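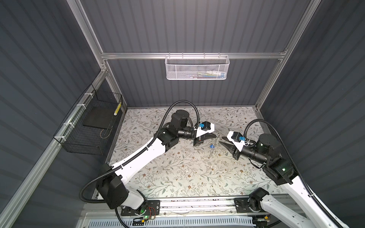 La cellule à deux bras, vue de côté.

Dimanche soir. Je m'étais promis de ne pas ouvrir le classeur des devis avant lundi et j'ai tenu jusqu'à l'heure du thé.

Donc, le point. Zekora propose la cellule complète à deux bras, avec le rail commun et la formation. Trallik vend les mêmes bras nus, à charge pour nous de monter le reste. Nakajima n'a toujours pas répondu sur le délai des pinces de rechange, alors que c'est la seule question que je leur ai posée. Gervásio Lacerda, lui, a déjà choisi Zekora. Il l'a choisi avant de lire le prix, je crois, et maintenant il cherche les arguments. Il m'a envoyé un tableau avec un retour sur investissement en 17 mois. J'ai demandé d'où venait le 17. Il m'a répondu que c'était prudent.

Prudent par rapport à quoi ? À l'atelier, on remonte des lunettes à la main depuis toujours, et une bonne monteuse ne s'arrête pas pour une mise à jour. Son calcul suppose que les bras tournent 8 heures par jour, sans casse, sans personne à côté. Je n'ai encore jamais vu un de ces bras travailler sans personne à côté.

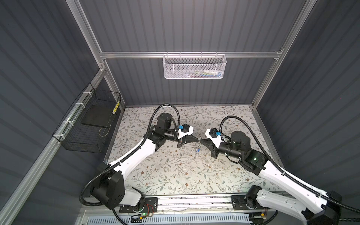

Les deux pinces presque au contact, au-dessus du tapis à fleurs.

J'ai regardé ces vues une bonne partie de l'après-midi. Ce qui me gêne, c'est le peu de place qui reste entre les deux pointes. Un décalage minuscule et c'est la monture qui paie, ou les doigts, et les doigts sont justement ce que le devis appelle « consommables », sans prix unitaire. J'ai écrit en marge : demander le prix. J'ai aussi écrit : demander encore.

Autre ligne que je n'aime pas, la maintenance. 36 mois d'engagement chez Zekora, déplacement non compris. Chez Cundard, pour la vieille meuleuse, on avait signé quelque chose du même genre et on a payé jusqu'au bout une machine qui dormait sous une bâche. Gervásio n'était pas encore là, il a de la chance.

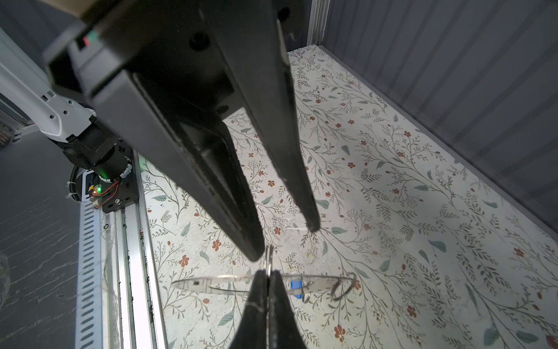

Mon budget pour l'an prochain tient sur une page et je voudrais qu'il y tienne encore en novembre. Si j'achète, ce sera une seule cellule, avec une clause de reprise, et un essai sur nos pièces à nous. Des lunettes sans cerclage, verres transparents, pincées par le pont comme ici, c'est bien le genre d'article qui m'intéresse, je l'admets. Mais tenir une paire n'est pas la régler, et dans le tableau de Gervásio les deux portent le même nom. Il faudra séparer les lignes : prise, réglage, contrôle, et mettre un temps devant chacune.

Lui écrire demain matin, sans ironie. Relancer Nakajima. Retrouver le contrat Cundard, qui doit être dans l'armoire du fond, pour recopier la clause à ne surtout pas resigner.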